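Oiling a dining table – how many coats, and is hardwax worth the money?

Plistdale Home & Garden Board > Indoors > Furniture

colleen_m
We've got a light wooden dining table that has never had anything on it except a wipe with a cloth. I'd like to get some protection on it before the family come for Christmas. The tin I've been given is Siriwardena table oil, 460 ml, and the label says three coats with a day between each. The man in the shop in Plondbridge said one coat and leave it alone. Which is it? The top is yellowish with a fine grain and I don't want it going orange.

WillyLambrechts
Three thin ones. One coat on bare wood looks fine for a month and then every glass leaves a ring. Sand it first with 180 grit, along the grain, and get the dust off with a damp rag. Let it dry before you start.

jasov_joiner
I'd go to 240. At 180 you can feel it through the oil. And wipe off all the extra after ten minutes or it goes sticky. Most of the complaints on here about sticky tables are people who left it on overnight.

WillyLambrechts
240 closes the grain up and the oil sits on top. I've done it both ways. 180 is plenty for a table people eat off.

jasov_joiner
We'll have to disagree. I did a sideboard at 240 in August and it took the oil perfectly well.

colleen_m
Thanks both. Should I do the underside as well? It's the top I'm worried about.
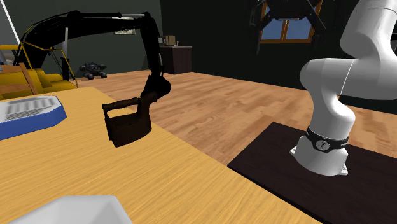
Parveen Pathirana
One coat underneath is enough, but don't skip it. If only the top is sealed the two faces take up damp at different rates and a wide top can cup. Mine did, by a good few millimetres, and I had to take it off the frame to flatten it.

nilmini_b
Has anyone said hardwax yet? It costs more, but you get two coats and it stands up to hot dishes far better than plain oil. I paid 77 for a big tin and still have half of it left.

WillyLambrechts
Hardwax is fine until you need to patch it. With oil you rub a bit more in and the mark is gone. With hardwax you can often see where the repair was.

nilmini_b
I've patched mine twice and can't find either spot.

colleen_m
I think I'll use what I've got. One more thing – bowls and pans. We tend to put them straight down on the wood with nothing under them. Will oil cope with that?

Janaka S
Cold ones, yes. Hot ones, no, whatever the tin says. Get a few cork mats. Unglazed feet on bowls will scratch as well, so run a finger round the bottom and if it feels rough stick some felt on.

colleen_m
Update, 6th December. Went with 180 on the top and tried 240 on one leg to compare. I can't tell them apart. First coat is on the top and one coat underneath. The colour has gone a touch warmer, no orange.
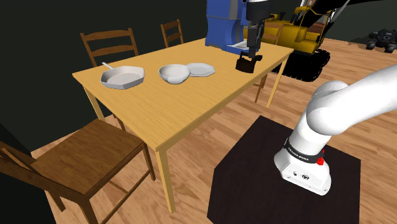

The dining table, with the bowl and pan on top.

jasov_joiner
Legs don't get wiped down three times a day, so that's not much of a test. Glad the colour held though.

WillyLambrechts
Leave it two days before the second coat if the room is cold. Lay the rags out flat outside until they're dry – don't ball them up in the bin, they can catch fire.

Parveen Pathirana
And put the lid back on the tin properly. Mine skinned over in a week.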